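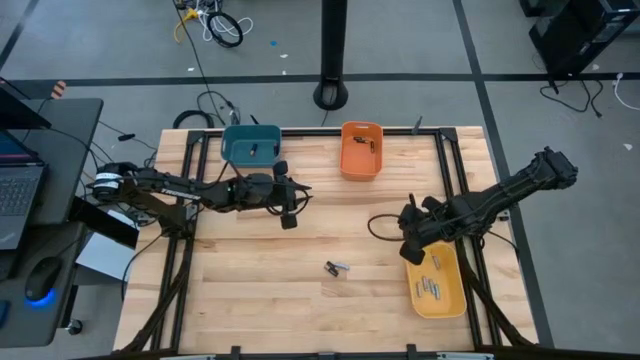
The Malidier sorting cell is a two-arm robotic workstation used for separating household batteries by type. It was assembled by the firm Pandent, with software from Gebreyes, and is kept at the Punen workshop. The arms reach inward from either side of a butcher-block table fitted with black rails, and batteries are sorted among teal, orange and yellow bins set out on the wood. The layout was drawn up by Jin-sol Joo, who also wrote the cell's maintenance manual.

Setup

Each arm is powered on separately and moved to its rest position before any bin is placed. The grippers are then opened and closed 12 times while the operator watches the cables for snagging. Bins may be shifted between sessions — the software locates them by color — but they must remain within reach of at least one arm.

Maintenance

Gripper fingers are wiped after every session and replaced after 200 hours of use. Rail brackets and clamps are tightened on Friday, when the cell is out of service until 11 in the morning. Cable loops near the grippers are the most frequent source of faults. A loop that is too short pulls at the wrist connector, and one that is too long can catch on a bin. The manual lists 13 fault codes, four of which concern cabling. Leaking batteries are removed by hand with the arms powered off.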